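Unit 6. Dry Ingredients: Measuring Granulated Sugar

Granulated cane sugar is free-flowing and is measured level, without packing. Fill the cup above the rim over a shallow bowl and strike off the excess with a straight edge. Return the excess to the box before it picks up moisture.

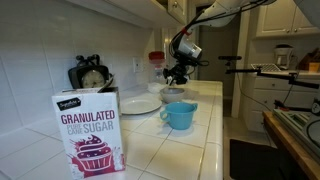 A cup with a pouring spout has no flat rim to strike against. Set it on a level surface, shake gently to settle the sugar, and read the line at eye level. For batches over 100 g, use the scale and record the weight to the nearest 2 g.

Close the box flaps after each use. Sugar held past the end of the session goes into a lidded jar, labeled with the date opened.

Reading for next unit: Moser handout, brown sugar and packing.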